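Home | Notebook | Pantry log | Recipes | Contact

2018-02-18
Fongchan Rattanakul

Packing trial, weekend meal bags. Writing this up fast before I forget what we changed.

464 bags out the door for the school break. In January we did fewer and it took longer, so the new order of work helped. Heavy stuff first (tins, rice, oil), then the dry packets, bread last. Old way had bread going in whenever it showed up and half of it got squashed.

Problems, in no order:

- Labels. The Ratex roll jammed twice in the first hour, then behaved once I took the backing guide off. Leave the guide off. I taped it inside the drawer lid so it doesnt get lost.
- Rice. Predska sent the 2 kg sacks again. We asked for small ones. Families with one pot and a hot plate don't want to store 2 kg of rice in a shared kitchen. Split what we could by scoop into zip bags, ran out of zip bags.
- Milk powder short. Swapped in an extra tin of beans for the single-adult bags, kept the milk for anyone with kids under five. Need this written on the packing sheet, I was saying it out loud to each new person who came in.
- The Banar cart has a bad wheel, back left. Don't load it over the line.

Tested the new recipe card too. Bean and tomato stew, one pot, no oven. Card says 25 min, mine was nearer 40 with the lid on, and I was using a decent burner. Change the card. Also it says "season to taste" and there's nothing in the bag to season with. Either we add a stock cube or we stop saying that. Stock cubes are cheap, I'd rather add the cube.
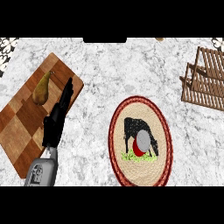

Holiday Food Team, Paju Street Pantry

Money. Total for this round was $2,119 counting the bags themselves and gas for the two vans. Bread was donated so not in there. That comes out under $5 a bag, fine for now, but it won't hold if we have to buy bread in the summer. Summer is ten weeks. Ten! We planned this one for a single week and it ate everybody's evenings for a month.

Pickup. 22 bags not collected by close. Called down the list, most said the bus. The hours we picked (3 to 6) are bad for anyone on a late shift, and the 14 stops running past the school in the break, which I did not know. Drove nine of them over myself, the rest went next morning. Things to try:
 open one late evening, till 8:30
 a drop at the library if they'll let us keep a shelf
 text the day before, in both languages, with the bus info on it

A mom at the door asked if she had to show the school lunch letter. She doesn't. The flyer makes it sound like you do. "Families who receive free school meals" is the first line and people read that and stop. A lot of the ones who are struggling this winter don't have the letter, they missed the cutoff by a few dollars or haven't filled in the form. Moving that line down and putting "no paperwork needed" at the top in big type. Draft flyer is in the shared folder, please fix my spelling before it goes to the printer.

Allergy bags: the blue sticker worked. Had one mixup, peanut butter in a blue bag, caught at the final check. Keep the final check even when we're behind. Peanut butter should be on its own table at the far end, nowhere near the blue ones.

Fridge thermometer read high all afternoon. Moved the yogurt to the other fridge and gave it out first. Somebody put a second thermometer in there, I want to know if it's the fridge or the gauge before we take any more dairy.

To do:
 reorder zip bags, small
 Predska re sack size (in writing this time)
 wheel
 recipe card, new time + stock cube
 ask the school office about sending flyers home before spring break, their copy room needs a weeks notice

More on the summer numbers when I've slept.

Comments

dee_m: The library said yes to a shelf last year for the coat drive, ask for the branch manager and not the front desk.

Tomas: I can do the wheel. Need to know the axle size, can someone measure?

Fongchan: Will measure tmrw.

packer22b: Made the stew with red lentils in place of the beans and it cooked in 20. Might be worth a second card?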